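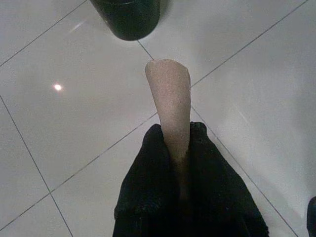 Tidying-up robot at Tromdale workshop gets new finger sleeves and a gentler grip

2020-01-26

The two-armed floor-clearing robot at the Rendoria workshop in Tromdale has had its winter service, and those of you who have been asking after it will be pleased to hear that it is back on its daily round of picking up odds and ends from the tiles and putting them where they belong. It was out of use for rather longer than we had hoped, partly through waiting for parts and partly through our wanting to do the job properly this time, and we thought a few words on what was done might be welcome, especially to the other workshops that run the same kind of machine and have written in with much the same troubles.

The service was planned for September, when the counter on the left gripper stood at 3,164 closings, but the machine was busy and we let it run on. By the time we took it off the floor the counter had reached 3,493, and it must be said that the grip was showing its age. Small, light things were slipping out on the way up, and soft things were coming back with a pinch mark on either side, which is a sure sign that somebody (all right, one of us) has been turning up the closing force to make up for worn sleeves. It is an easy habit to fall into, and we have fallen into it before!

So the sleeves came first. The old ones had gone shiny on the inside faces, where all the gripping is done, and the new set has a textured finish that holds well without needing much of a squeeze. They are pulled on from the tip and worked down a little at a time, and the tips want a good look afterwards to see that the sleeve is seated and hasn't twisted. A warm room helps a great deal. We did the first pair in the cold store and would not recommend it to anyone.

Then there was the matter of the force itself. The Nakamura controller lets you set a separate closing force for each kind of thing the robot is asked to pick up, and over the months ours had all crept up to the same high figure. We have put everything back to the start and gone through it again with patience, so that soft goods are now held at 80 on the controller's own scale and firmer things are brought up from there by small steps. It took most of an afternoon and a large pot of tea, but the difference is lovely to watch.

The wrist cameras were cleaned and lined up again as well. Polished tiles are a trial for any camera, as the ceiling lights come back off the floor as bright round spots, and until the autumn our machine would now and then make a hopeful grab at one of them. The Clellia software that finds the objects has a setting for exactly this, which we had never touched. We spent a morning moving the lights in and out of view and saving the settings that behaved best, and the false grabs have very nearly gone.

Last on the list was the rubbish round, where both arms work low over the floor and the cables get more bending than anywhere else. The loops were checked along their whole length for cracks and stiff places, and one tie that had been drawn too tight was taken off and put back with some slack in it. Wrappers and crumpled tissues are still the hardest things for the machine to pick up cleanly, being so flat and so light, and we would rather it tried twice than scraped its fingertips along the grout.
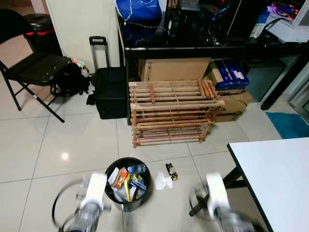 Looking after it from now on

We have made ourselves a promise to keep to a proper timetable. Sleeves are to be wiped down with a barely damp cloth at the end of each working day, and the black rubber caps at the base of the fingers are to be pressed with a thumb to see that they are sitting firmly. The counter is to be written in the book every week, and new sleeves will go on long before the old ones get to the state these were in.

It is also worth taking a minute before the first job of the day to send the grippers down over a bare bit of floor and open and close them a few times with nothing between them. 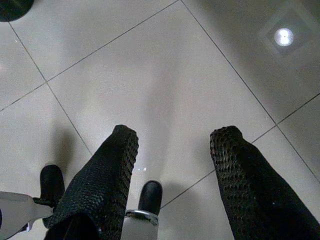 A gripper that is out of line will usually show it then, with one finger arriving before the other or one tip sitting lower than its neighbour, and it is so much kinder to put that right before the machine has anything in its hands. Ours needed a very small turn on the right side and has been steady ever since.

The robot has made 652 pick-ups since it went back to work, and the pinch marks have not returned. The spare sleeves are in the second drawer of the parts cupboard, together with the old set, which we are keeping so that newcomers can feel for themselves how smooth a worn one gets. Workshops wanting a copy of our force settings are very welcome to write to the Tromdale office, and we will gladly send them on.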